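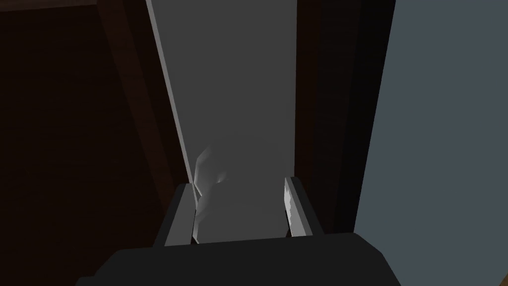 Silviu Dumitrescu, bread and pantry editor
Thu 2 May

The Coman bread crock has been on my counter all winter and I still lift the lid a bit too often just to smell it. It's a stoneware crock with a vented lid that flips over to become a cutting board, and it has changed how we get through a loaf at my house. We bake twice a week, mostly a plain sourdough with a little rye, and by day three we used to be down to toast. With the crock, day four still makes a decent sandwich (day five is toast, fine, but very good toast!).

It comes in two sizes. The small one takes a round loaf up to a pound and a half. The large one, the one I have, swallows a full sandwich loaf with room beside it for a couple of rolls, and it weighs enough that it stays put when you saw away on the lid. The walls are thick, glazed outside and bare inside, and I think that bare clay is the whole trick. It soaks up some of the damp a fresh loaf gives off, so the crust stays a crust.

The lid is beech, oiled at the factory with something that has no smell. Mine needed another coat by the second month. There are two vent slots along the underside, cut at a slant so crumbs mostly slide out when you tip it over. Mostly. A pastry brush gets the rest.

Colors are oat, slate and a deep green that Coman calls Surent, after the glaze. I went back and forth for a week and picked green, and I'd pick it again. The glaze pools a little darker near the foot, so every crock comes out slightly different.

Care is easy. Wipe the inside with a damp cloth once a week and leave the lid off until it dries all the way. No soap on the bare clay, and keep it out of the dishwasher. If you ever get a spot of mold, a paste of baking soda and water takes care of it, then an hour in a 200 degree oven without the lid.

One more thing I love: it's great for things that aren't bread. Tortillas keep beautifully, and half a pound cake lasted us most of a week, though I had to hide it.
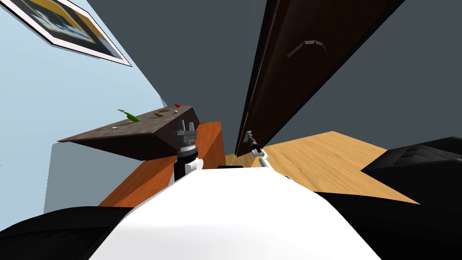

Lenuța Cârstea wrote in to say that she keeps hers on top of the fridge, and that her loaves went stale on the bottom until she moved the crock down to a cool shelf. She also wishes the foot were a little taller so air could get under it. I'm with her on the shelf, and I tried the foot idea with three cork pads. It helped on humid days, so I've left them on.

Large crock: item 805, beech lid included
Small crock: item 196, beech lid included
Replacement lids fit either the old or new large crock. The small lid changed shape in October, so check the underside for two slots before you order.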